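Clorkulmont, June 11, 2022 – I'm so happy to finally say this out loud: Drelar, my little mending studio, opens its second shop in April!

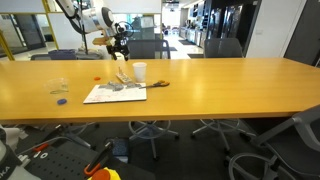 Classes are the heart of it, and I've kept them small (15 seats, no more). Beginners start with hems and patches. Bring whatever needs saving, plus a pair of scissors you like – orange handles like the ones on the table are easy to spot in a messy bag. Jovard is supplying the thread.
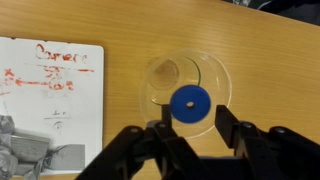
The evening course costs $116 and runs roughly 35 hours in all. Sign-up is at the Mohammadi Building front desk, or just email me at the studio.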